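Gebhard Wallner keeps the training robot at Willell running. It is a two-arm surgical unit used for suturing practice, and he has looked after it since it was moved into the ground floor lab in March.

His day starts at 7:15 with the cables. "Everything at the wrist is pulled by cable, and cable stretches," he says. "If one side goes slack, the jaws lag behind your hand. The trainee thinks it's them."

He checks each instrument by hand before it goes on the arm, turning the drive discs and watching the jaws open and close. Then he homes both arms and runs a slow program he wrote himself, 40 moves per side. Anything that sticks comes off. Each instrument gets a line in a log called Rainer, which started as a spreadsheet and still looks like one.

The oldest instrument in the drawer has 399 sessions on it. "I wouldn't give it to anybody for a test," Wallner says. "For learning to throw a knot it's fine."

Cleaning takes longer than people expect. Bits of thread work their way into the linkages, and he picks them out with tweezers under a magnifier. He used to oil the pulleys every week. Now he does it after 100 sessions, and only a drop. "Too much and it collects lint. I learned that on the Vomix, the one we had before."

The last check of the morning is a real knot on a practice pad. He wraps the thread, brings the second tool in, and feels for any play.

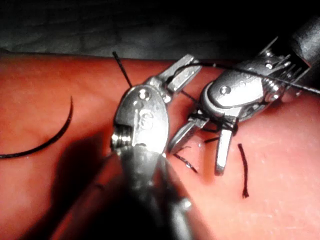
Tying a knot on the practice pad, with the thread looped around one instrument's jaws.

"You can measure tension all day," he says. "I still want to tie one."

Spare wrists come from Plornex and take 2 weeks to arrive, so he orders early.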